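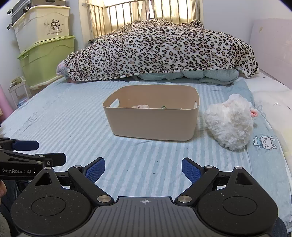 A beige storage basket and a plush toy on a striped sheet, with a leopard-print blanket heaped behind them.

The Bed as a Sorting Table

Oct 12, 2020

In most family homes, the largest clear surface is the bed. It is also the place where small belongings gather: soft toys, hair accessories, candy and snack packets, a blanket brought in from another room. The Isah Home Institute, which has offered household courses for 8 years, asks its students to begin there.

Dehua Xia, who directs the institute's bedroom program, recommends a single open container without a lid or compartments. It is set in the middle of the mattress, and every small item within reach goes into it before any decision is made about where the item belongs. Blankets and quilts are pushed to the far side and folded last.

"People want to start with the folding," Xia said. "Then they find a sock under the quilt and have to undo their work."

Seasonal items call for separate treatment. A headband trimmed in white plush and red is worn for a few days each year, yet it often spends the remaining months among everyday clothing.
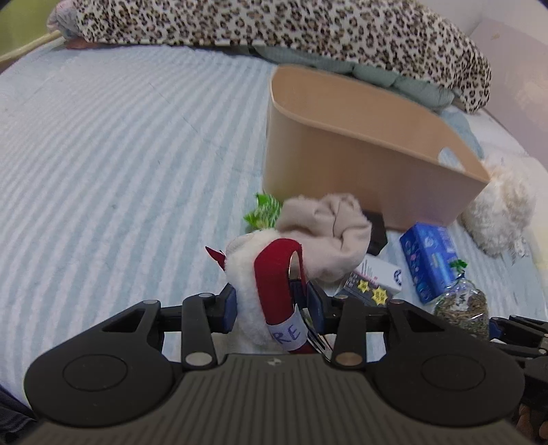 The institute advises that such pieces be placed at the top of the container, where fluffy trim will not be flattened under heavier things, and moved to a closet shelf the same day. Packets of any kind go to the kitchen. Soft fabric items should be shaken out and checked for anything caught in the folds.

Plush toys may stay on the bed if the child sleeps with them. The others can share a basket, provided it is light enough for the child to carry by its handle slots. Xia suggests repeating the exercise whenever the sheets are changed, with a fuller review of the closet each July.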